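Lista de discussão: manipulação e garras
Julho, 22h40
Por: um assinante da lista

Oi, pessoal! Respondo embaixo do trecho citado, como de costume.

> Estamos para escolher entre a garra de dedos finos da Pralard e a
> Clusonska, que tem os dedos mais largos e emborrachados. Alguém já
> testou as duas em bancada de cozinha, com objeto de verdade e de
> brinquedo misturados? E a câmera, vocês prendem no pulso ou deixam
> fixa do lado?

Testei as duas, sim, no nosso laboratório em Abu Hammour, e já adianto que a resposta chata é "depende do objeto". Rodei 16 tarefas com cada uma, 10 tentativas por tarefa, sempre com o mesmo controlador (o Doltano, firmware antigo, não me julguem). Com fruta de brinquedo a de dedos finos me deu mais alegria do que eu esperava, principalmente na banana, que dá para pegar de lado sem esbarrar no prato.

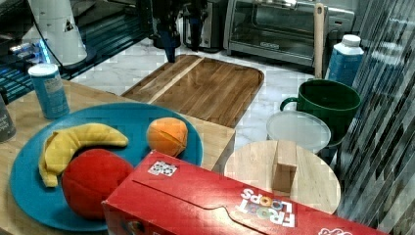
Agora, caixa de cereal deitada é outra conversa. A abertura da Pralard não dá conta da largura, então ou você pega pela espessura, ou empurra a caixa até a beirada da mesa e pega de lá. A Clusonska abre bem mais e resolve de primeira, só que aí sofre com coisa pequena: os dedos tapam tudo e a câmera do pulso fica olhando para borracha. Perdi duas tardes achando que era calibração!

> Pergunto também porque o nosso braço treme no fim do movimento
> quando a garra é mais pesada.

O meu também tremia. Melhorou muito quando coloquei a massa certa da garra na configuração (o valor padrão era o da garra leve, claro) e baixei o ganho do último eixo. Se o de vocês continuar tremendo, olhem o cabo, o meu estava puxando o pulso quando o braço esticava.

Sobre a câmera: uso duas, uma no pulso e outra fixa. Vidro e inox são o terror da profundidade. A cafeteira de prensa some quase inteira no mapa, fica só a tampa preta e a alça boiando, e o forninho devolve uns buracos enormes na lateral.
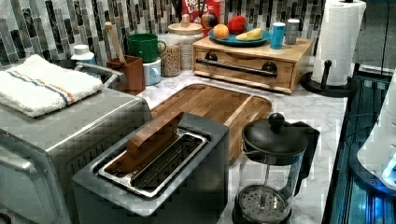
Para a torradeira acabei indo de dedos finos mesmo, entrando por cima e bem devagar, com limite de força baixo. Com a Clusonska eu batia na borda metálica toda hora. E puxador de gaveta vai bem com qualquer uma das duas, desde que a barra tenha folga atrás para o dedo passar.

Se eu tivesse que comprar uma só, ficava com a Pralard e imprimia uns dedos mais compridos. Tenho o arquivo dos meus, mando para quem pedir, mas avisem qual é a furação do flange de vocês, porque a minha é a antiga.

Ah, e alguém aqui já conseguiu atualizar o Doltano sem perder os limites de junta? Estou adiando isso há meses.

Abraços!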